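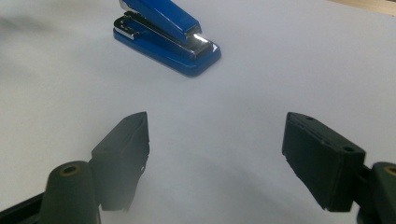
Nkechi Nwankwo says I should slow down, that a robot can only be as patient as whoever taught it, and that I have never in my life been patient with office supplies. She wrote that under my last post, and I laughed and then I went and looked at my numbers, and well, she has a point.

So I've spent most of April teaching by hand. For anyone new here, the idea is that I hold the gripper myself, squeeze the fingers open and shut, and do the job the way I'd like the arm to do it later on. The blue stapler has been my subject for days now. White paper down on the table, stapler on the paper, come in low with the fingers wide, close, lift, set it down, and start over. I've done 569 of these (I keep a tally in a notebook, my mother would be proud) and I threw out 44 of them after Nkechi's comment, all ones where I'd swooped in like I was late for a bus.

What I love about this, and I know I go on about it, is how much you find out about your own hands! I always come at the stapler from the nose end. Always. Vivek Dixit watched me do 16 in a row one evening and asked why I never tried it from the back, and I had no answer for him at all, so the next batch was all from the back and my wrist complained the whole time.

I did try the remote control way last winter, with a pair of joysticks, and some people swear by it. For me it was like buttering toast with oven mitts on. Five tries to get hold of one marker, and then I dropped it. Holding the thing myself just feels more natural, even if my shoulder is sore by supper.

Anyway, Nkechi, I'm counting to three before I close the fingers now. Next up is the tape dispenser, which is heavier and has teeth, and I'd like to get through a first batch of those before the month is out.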